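3.2 Jamming in small desk staplers
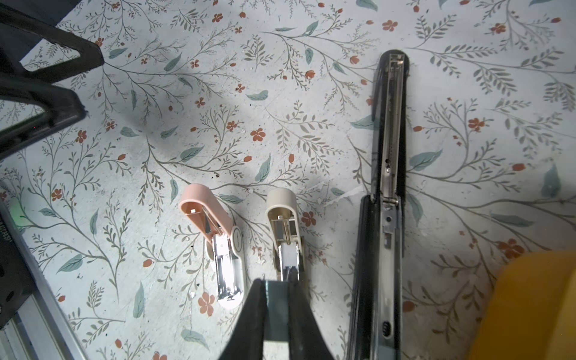

Figure 4. Two small staplers opened upward, with their internal metal parts exposed.

Why do small staplers jam more often than full-size ones? The channel is short and the spring is weak, so the last few staples in a strip are pushed forward with too little force to sit square under the driver blade.

The effect has been reported before for office models (Hashmi and Katsaros), but the earlier work stopped at strips of full length. We were interested in what happens near the end of the strip. Staples were loaded in strips of 16 and driven through 10 sheets of ordinary copy paper until the channel was empty. Each model received 700 staples in total, and a new strip was loaded only after the previous one had run out. Partial strips left over at the end of a run were discarded.

A jam was recorded when a staple failed to leave the channel, or left it with one leg folded under the crown. Staples that passed through the paper but closed unevenly were logged as poor clinches and are treated separately in Section 3.3. The distinction matters for the Titaletti strips, whose glue line is thicker -- a staple may separate late and still clinch well enough to hold the sheets.

Jams were grouped at the end of the strip in both the Indura and the Flitari models. With the Flitari the grouping was weaker, and several jams fell in the middle of a strip, where the spring should still be well compressed. Inspection of the jammed staples showed burrs on the crown, which points to the strip and not to the spring. The test was repeated in February with strips from a second box, and the mid-strip jams were fewer.

Spring force was measured with the follower at its forward stop and again with a full strip loaded. Balaskas proposed a single reading at mid-travel, but this hides the drop in force over the last part of the travel. Both readings are given for each model in Table 2.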